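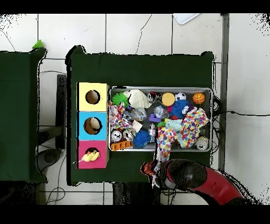
Amber Whitlock would like it known that she has paid her fine, in full, in cash, and that she did it under protest. She also thinks a toy library that charges more for a late wooden giraffe than the giraffe cost in the first place might want to sit down with a pencil.

The Stomport Toy Library has sat down with a pencil. As of January 20, 2018, it no longer charges late fees. Anything owed before that date is forgiven, and anyone who was hiding from the front desk may come out.

The change ends a policy that had been in place since the library opened in the former shoe store on Sárközi Street, and that had, by the library's own reckoning, brought in very little apart from ill feeling. Under the old rules, a toy one day late cost a quarter. So did each day after. There was no upper limit. The people who wrote the rules apparently pictured a family that would notice by the end of the week and hurry over with the toy in a bag, and had not pictured a family with a two-year-old and a couch.

The case that got people talking was a set of stacking cups borrowed last July by a household that then moved to Osora, an hour up the highway, with the cups packed in a box marked "kitchen." When they surfaced, the bill came to $42. A new set was on sale across the street for six dollars. The family offered to buy the library a new set and a spare and was told, politely, that the system had no button for that.

The system is called Drerkau, and it deserves a paragraph of its own. It was bought secondhand from a tool rental outfit and has never entirely accepted its new line of work. Until last year, parents picking up a shape sorter had to initial a line saying they had been shown how to refuel it. Overdue notices still go out under the heading EQUIPMENT RECOVERY, and one of them, sent to a Mill Lane address over a missing tambourine, advised the borrower that a truck could be dispatched. The borrower waited in for it.

The library has 217 member families and a bit more than 3,000 toys on its shelves, a figure that includes puzzles but counts each puzzle once, after an earlier and more ambitious method was dropped. When staff went through the accounts in the fall, they found 17 families whose unpaid fines had grown large enough to freeze their cards. Most of those families lived within walking distance and had simply stopped walking over.

That seems to be what settled the matter. A frozen card meant no new toys, and it also meant there was no point in bringing the old ones back, so the fines were very good at keeping toys out of the building. Staff say one parent had taken to crossing the street with her stroller whenever she passed the window, over a fire engine and a balance of $11.50.

Under the new arrangement, a late toy brings a phone call after two weeks and another two weeks after that. If a month goes by with no sign of it, the family can't borrow anything else until the toy comes back, or until they bring in something of the same general kind. The phrase "same general kind" was argued over for most of an evening. It is understood that a puzzle may replace a puzzle and a ball may replace a ball. A drum may be replaced by anything quieter, and the library would take it as a kindness.

Missing pieces are handled separately, as they always have been, by means of a large drawer. Parents are asked to look through the drawer before reporting a piece lost and to leave anything they find at home that isn't theirs. Over the years it has taken in dominoes, doll shoes, a working wristwatch and a set of upper dentures. The watch was claimed.

Not everyone is pleased. A letter pinned to the notice board next to the door, unsigned but in very firm handwriting, asks what lesson children are supposed to draw from all this, and answers its own question over two pages. Another member pointed out at the desk that she had brought everything back on time for four years, often in the rain, and wondered if there was anything in it for her. She was offered first pick of the ride-on cars for the spring. She said she would think about it, and then took the one with the horn.

There is also the matter of money. Fines covered batteries, more or less, and batteries are not a small item when a third of the collection sings. The library plans to make up the difference by asking families to bring their own, and by being slower to replace the ones in certain toys. A talking farm has been silent since Thanksgiving and is being borrowed more than ever.

Whitlock, for her part, paid $19.75 on the giraffe nine days before the fines were dropped. She has asked for it back. The library has explained that money already collected can't be returned, and Drerkau, when consulted, produced a form for the return of a cement mixer deposit. She has filled it out. Under "condition of mixer" she wrote "good, one ear chewed."

The desk will be open its usual hours, ten to four, with the door at the back for strollers. Toys can also be left in the return bin outside at any time, provided they fit through the flap. Anything bigger should wait for opening hours, and the family who left the playhouse on the sidewalk overnight is thanked for the thought. Someone had moved in a chair by morning.

Membership stays at $20 a year, and families whose cards were frozen don't need to do anything to get them working again, though they may want to give it a day or two. As of press time, Drerkau was still listing all of them as contractors.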